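Top sheet or no top sheet? (settle a marriage)
Posted by kurup_kate, 27 August 2024
Print this | E-mail this thread
6 replies | 2 shares

kurup_kate: My husband wants to give up the top sheet. He says it ends up in a ball at his feet by 2 a.m. and that I'm the only one who mourns it. I grew up in a house where the top sheet was closer to religion than laundry. Opinions?

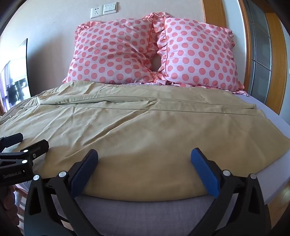

prandeck: Do you wash the duvet cover every week?

kurup_kate: Every other week, if I remember, and I don't always remember.

prandeck: Then keep the sheet. It's there so you don't have to wrestle the cover.

hdanzer: Disagree. Hannelore Danzer here, raised without one, still alive. Wash the cover on Saturday-type days when you have nothing better to do. Mine goes in at 105 degrees and comes out fine.

prandeck: 105 is bath water, Hannelore.

brimetti_fan: Team no sheet. Khaki bedding forgives a lot, and so does a spouse who sleeps through the night.
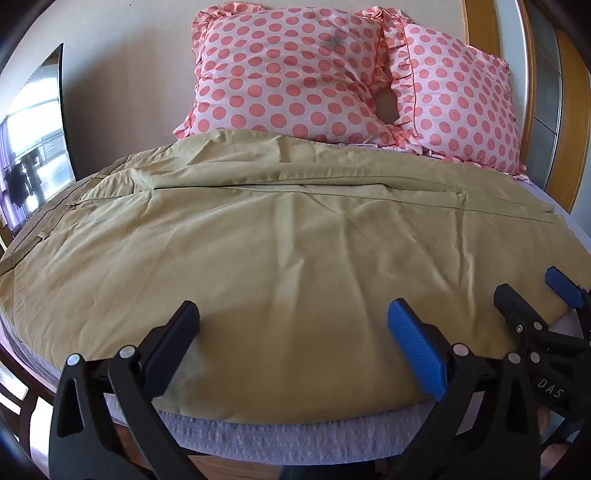
Anyway, we quit ours in August and the only casualty was my mother-in-law's opinion of us, which was resting already.

kurup_kate: He has read this and is being unbearable. I'm keeping mine on my side.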